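Subject: Re: [Coronmont-kitchen] Soup for the harvest supper - which recipe?
From: Wim Maes
To: Coronmont kitchen list
Date: Friday, August 28, 2020

Ans Mertens wrote:
> I still have the leek and barley recipe from Zaseck, but it was
> written for a family table. Has anyone cooked it for a crowd? And does
> the barley have to go in dry? Mine drank up all the broth last time
> and we had to cut it with a knife.

Ans, yes, please make the Zaseck one! I have cooked it for 77 people and it is still my favorite soup of the whole year. The barley is the only tricky bit, and your trouble with it is the same one I had on my first try.

Barley keeps drinking long after you turn off the heat. I boil it by itself until it still has some bite, drain it, and stir it in half an hour before serving. The soup stays a soup, and you can hold back a few scoops for the folks who don't want any.

A few more notes, in the order I do things:

1. Leeks. Slice them first and wash them after, in plenty of cold water. Lift them out with your hands so the grit stays at the bottom. Cook them slowly in butter with the lid on - they should go soft and sweet with no brown edges.
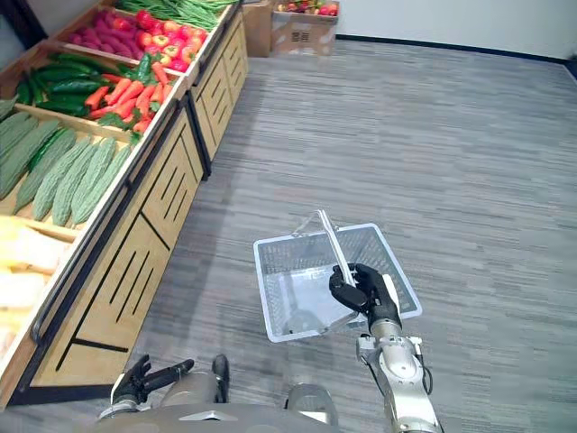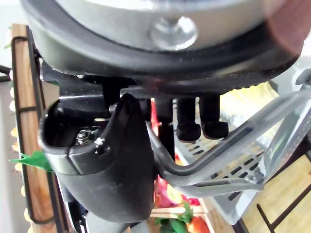
A wire-mesh basket and a big stainless steel pot.

2. Broth. Toon Baert's trick is a parmesan rind and the dark green leek tops, tied up with string. Wonderful smell! Pull the bundle out after an hour or the tops turn bitter.

3. Salt. Go easy until the barley is in, then taste again. Cooking for a crowd, I always end up adding more than I planned, plus a good splash of cider vinegar right at the end.

4. Bread. Vasilică Marinescu's rye is perfect with this, and he bakes it the day before so it slices cleanly.

I would love to try a version with celery root in September too. If you still have the original card, could you type it up for the list? My copy has a butter stain right over the amount of thyme.

Wim

Recent messages on this list
Celery root, peel first or boil first? (Toon Baert)
Rye starter to give away (Vasilică Marinescu)
Re: Freezing leeks (Gunnlaugur Grímsdóttir)
Plum jam that won't set (Ans Mertens)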